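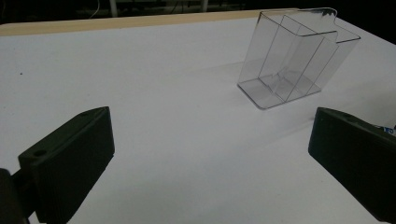

A clear plastic holder with an open top, standing on a white table.

Keeping Pens and Small Stationery in Order
Household Guidance, Olley Residents' Advice Service
Reviewed Wed 25 September

Pens gather in every household. They are found in coat pockets, in kitchen drawers and behind cushions, and a good number of them no longer write. This page sets out a simple method for sorting them, cleaning the holder in which they are kept and arranging a table where letters and forms can be dealt with. It replaces the sheet issued in May.

Choosing a holder
A transparent holder has one clear advantage over a tin or a mug: the contents can be checked without tipping them out. Residents are advised to look for a flat base and to try the holder with a few pens leaning to one side before relying on it. Tall, narrow holders tip over easily when they are part full. Short ones allow long pencils and rulers to fall out.

One holder for each table is normally enough. Where several members of the household write at the same table, a second may be set aside for scissors and other sharp items, which should be kept out of the reach of small children.

Cleaning clear plastic
Thin plastic scratches readily and should be treated gently.

Empty the holder and shake out any dust or pencil shavings.
Wash it in lukewarm water with a small amount of washing-up liquid, using a soft cloth.
Do not use scouring pads, cream cleaners or very hot water.
Rinse it and leave it upside down on a tea towel for 30 minutes.
Dry the corners with a cotton bud, as water tends to collect there.

Ink marks on the inside may be dabbed with a little surgical spirit on cotton wool. Test a small area of the base first. Some clear plastics turn cloudy, and the treatment should be stopped at once if this happens.

Sorting the pens
Gather every pen in the house in one place. Test each of them on scrap paper by drawing small loops, pressing lightly. A ballpoint that leaves no line after a few seconds may be warmed between the palms and tried once more. If it still does not write, see whether a refill can be fitted before it is thrown away. 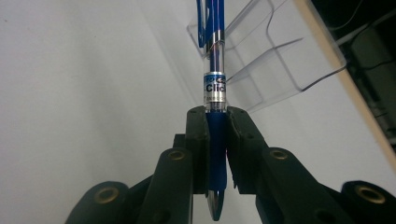 A blue retractable ballpoint with a soft grip.

Retractable pens should be stored with the point drawn in. This protects the lining of bags and keeps ink off the bottom of the holder. Soft grips become sticky with age and handling. Wipe them with a damp cloth and a drop of washing-up liquid, then dry them well. A grip that remains tacky after cleaning has usually begun to break down, and the pen is best replaced.

Felt-tip pens are better laid flat in a drawer. Fountain pens should stand with the nib upwards.

Households should keep only what they use. We suggest a limit of 8 pens to a holder. Any working pens left over may be handed in at the Estis Road desk during opening hours. In the last collection 2,489 pens were received and passed on to local groups.

The writing table
A pale table top shows ink quickly, so marks can be dealt with while they are fresh. Blot the mark with kitchen paper, working from the outside inwards, and then wipe with warm soapy water. Varnished or waxed wood requires more care, and the maker's advice should be followed.

Place the holder towards the back of the table, on the side of the writing hand, and leave the space in front of it clear. Post awaiting a reply should have a tray of its own.

Questions about this page should be addressed to Daryna Shevchuk, Household Guidance, at the Estis Road desk.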